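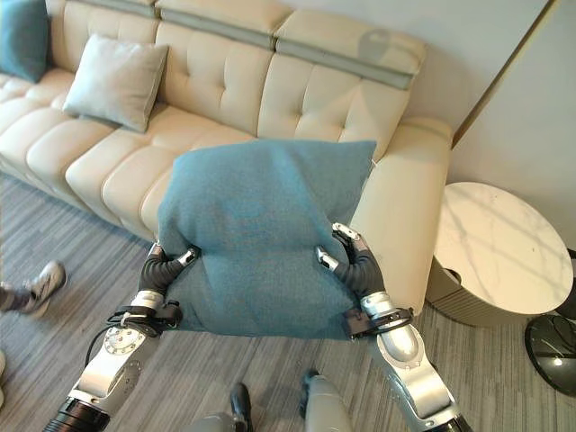
물 마시는 것도 결국 자세라고, 세빔 츠나르 씨가 제 옆에서 종이컵을 들고 그러시더라고요. 턱을 치켜들고 꿀꺽 넘기는 버릇부터 고쳐야 한다고요. 저는 그때 딱 턱을 치켜들고 물을 마시던 중이었고요. 조용히 고개를 내렸습니다.

얄츤카야(Yalçınkaya) 재활센터 개방 행사에 다녀온 이야기예요. 날짜는 2025년 9월 6일, 주제는 '나이 들어도 안전하게 먹고 마시기'. 우리말로 하면 연하장애, 그러니까 삼킴 문제를 다루는 행사였어요. 같이 사는 시어머니가 봄부터 국물만 드시면 사레가 들리셔서, 3월에 동네 병원에서 안내지를 한 장 받아 온 뒤로 계속 마음에 걸려 있었거든요. 냉장고에 붙여 둔 그 안내지 귀퉁이에 행사 안내가 조그맣게 적혀 있었는데, 그걸 여름이 다 가서야 발견했지 뭐예요!

시어머니는 안 가신다고 하셨어요. "나는 잘 먹는다" 하시면서요. 그래서 저 혼자 버스를 탔습니다. 정류장에서 내려 언덕을 좀 걸어야 하는데, 어르신들 오시는 곳을 왜 언덕 위에 지었을까 싶더라고요. 셔틀이 있다는 건 다 올라가서 알았어요.

접수대에서 이름표랑 책자, 그리고 작은 숟가락을 하나 줍니다. 숟가락은 시식용이니까 버리지 말라고 두 번이나 들었는데, 제 앞에 선 분은 벌써 잃어버려서 다시 받으러 오셨어요. 책자는 5쪽짜리 얇은 거고 글씨가 아주 큽니다. 저도 이제 이런 글씨가 반가운 나이가 되었네요.

첫 순서는 언어치료사 나즈미예 에르튀르크 선생님의 강의였습니다. 강의실 의자가 80개라고 들었는데 꽉 차서 저는 벽에 기대서 들었어요. 말씀이 빠른데 귀에 쏙쏙 들어와요. 음식을 삼킬 때 숨길이 잠깐 닫혀야 하는데, 나이가 들면 그 타이밍이 조금씩 늦어질 수 있고, 묽은 액체는 빨리 흘러내려서 오히려 밥보다 어려울 수 있다고 하셨어요. 아, 그래서 국물이었구나! 저는 여태 밥이 문제인 줄 알고 죽만 열심히 쑤었거든요. (그 죽을 다 드신 시어머니께 죄송합니다.)

제가 받아 적은 걸 옮겨 볼게요. 급하게 적어서 순서는 엉망이에요.

식사 중이나 식사 뒤에 기침이 잦으면 그냥 넘기지 말 것. 목소리가 밥 먹고 나서 그렁그렁하게 변하는지 들어 볼 것. 까닭 없이 살이 빠지거나 식사 시간이 부쩍 길어졌으면 진료 때 꼭 말할 것. 텔레비전 끄고 먹기. 허리 세우고 앉기. 먹고 바로 눕지 않기. 이 닦기는 식후에도, 틀니는 밤에 빼서 닦기. 입안이 지저분하면 사레들렸을 때 폐에 더 나쁘다고 하셨는데, 이 대목에서 다들 펜을 꺼내더라고요.

질문 시간에 어떤 아저씨가 그럼 빨대는 좋으냐 나쁘냐 물으셨어요. 대답은 사람마다 다르다, 였습니다. 빨대로 더 잘 드시는 분이 있고 한꺼번에 많이 빨아들여서 더 위험한 분도 있대요. 턱을 당기는 자세도 마찬가지라, 누구에게나 맞는 건 아니고 검사를 받아 보고 정하는 거라고요. 저는 속으로 세빔 씨 얼굴을 찾았는데, 앞줄에서 고개를 열심히 끄덕이고 계시더군요.

강의가 끝나고 네 개 조로 나뉘어서 센터를 돌았어요. 우리 조는 검사실부터였습니다. 삼킴 검사라고 해서 저는 뭔가 무시무시한 걸 상상했는데, 처음에는 물 한 모금씩 드시게 하면서 지켜보는 걸로 시작한대요. 필요하면 코로 가느다란 내시경을 넣어서 보거나 엑스레이로 찍으면서 삼키는 모습을 본다고 합니다. 영상을 하나 틀어 주셨는데 목 안쪽이 움직이는 게 어찌나 바쁜지, 제 목도 저러고 있다고 생각하니까 그때부터 침 삼키는 게 어색해졌어요. 점심때까지 계속 어색했습니다.

다음은 제가 제일 기다리던 점도 체험! 탁자에 물, 주스, 차를 놓고 걸쭉한 정도를 달리해서 맛을 보는 거예요. 그라넨트(Granent)라는 가루를 썼는데, 한 컵에 얼마를 타느냐로 되직함이 달라집니다. 제일 묽은 단계는 그냥 진한 토마토주스 느낌이라 괜찮았어요. 제일 된 건 숟가락으로 떠야 하는데, 물을 떠먹는다는 게 참... 맛은 물인데 혀가 안 믿어요. 담당자 말씀이, 걸쭉하게 만들면 덜 마시게 되니까 탈수를 조심해야 하고, 그래서 집에서 함부로 시작하지 말고 단계를 정해 받으라고 하셨어요. 300밀리리터짜리 물병 하나를 걸쭉하게 만들어서 끝까지 마셔 보라고 하시는데, 저는 반도 못 마셨습니다. 매일 이걸 드시는 분들 생각을 하니까 입이 다물어지더라고요.

옆자리에는 제스투비에(Zestuvier)라는 부드러운 식사 업체가 나와 있었어요. 당근을 곱게 갈아서 다시 당근 모양으로 굳힌 걸 주는데, 숟가락으로 누르면 스르륵 으깨집니다. 당근은 정말 당근 맛이에요. 닭고기는 음, 저는 잘 모르겠어요. 향은 닭인데 식감이 두부랑 푸딩 사이 어디쯤이라 제 입은 끝까지 헷갈려했어요. 그래도 죽 한 그릇에 다 섞어 버리는 것보다 색깔이 따로따로 있으니 훨씬 먹고 싶게 생겼더라고요. 값은 좀 비쌌어요. 두 봉지 사 왔습니다.
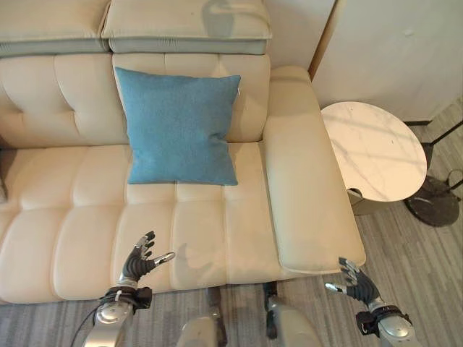 크림색 가죽 소파와 등받이에 기대 놓은 하늘색 쿠션.

점심은 뷔페였는데 일반식과 부드러운 식사를 나란히 차려 놓았어요. 렌틸콩 수프가 두 가지였고, 하나는 훨씬 곱고 되직했습니다. 저는 둘 다 먹었지요. 밥 먹으면서 세빔 씨랑 이야기를 많이 했어요. 남편분이 뇌졸중 뒤로 커피를 못 드시게 됐는데 걸쭉하게 만든 커피를 드려 봤더니 화를 내셨대요. 이게 무슨 커피냐고요. 지금은 식혀서 젤리로 굳혀 드리는데 그건 디저트라고 생각하시는지 군말 없이 드신다고 합니다. 물론 병원에서 괜찮다고 한 다음에요. 입안에서 녹아 버리는 젤리는 안 되는 분도 있다고, 그건 저한테 몇 번이나 다짐을 받으셨어요.

오후에는 운동실에서 혀 운동이랑 발성 연습을 해 봤습니다. 혀를 입천장에 꾹 눌러서 버티기, 크게 "이이이" 하고 소리를 높여 가기. 처음 보는 어른들이 둘러앉아서 다 같이 "이이이" 하는데 웃음이 터져서 큰일 날 뻔했어요. 누워서 고개만 드는 운동도 보여 주셨는데 이건 목 디스크나 혈압이 있으면 하지 말라고 해서 저는 구경만 했습니다. 생각보다 혀가 금방 지쳐요. 다섯 번 하고 나니까 말이 조금 어눌해졌는데 저만 그런 건 아니었어요.

아쉬웠던 것도 적어 둘게요. 개별 상담 줄이 너무 길었습니다. 저는 한참 기다려서 나즈미예 선생님께 겨우 몇 마디 여쭤봤는데, 시어머니가 병원을 싫어하신다고 했더니 그럼 일주일만 식사 일기를 써 보라고 하셨어요. 뭘 드셨고 언제 기침하셨는지, 그걸 들고 주치의한테 가면 이야기가 빠르다고요. 그리고 강의실 마이크가 자꾸 끊겨서 뒤쪽 분들은 고생하셨을 거예요. 가족 말고 본인이 오신 경우를 위한 쉬는 자리도 더 있으면 좋겠고요.

나오는 길에 건너편 그룰리노라(Grulinora) 찻집에 들렀어요. 차를 시켜 놓고 허리를 세우고, 턱을 안 치켜들고, 한 모금씩 마셨습니다. 참 오래 걸리더라고요. 내려갈 때는 셔틀을 탔어요!

집에 와서 당근 봉지를 뜯어 드렸더니 시어머니가 한 숟갈 드시고는 이거 누가 이렇게 예쁘게 깎았냐고 하셨어요. 닭고기는 저처럼 갸우뚱하셨고요. 식사 일기는 그날 저녁부터 쓰고 있습니다. 첫날 칸에는 "렌틸콩 수프, 기침 두 번"이라고 적었어요. 주치의 예약은 다음 주로 잡아 두었고, 다녀오면 또 쓸게요. 다음 개방 행사는 내년 봄이라는데 날짜는 아직 안 나왔대요. 가실 분은 꼭 아래 정류장에서 셔틀 기다리세요.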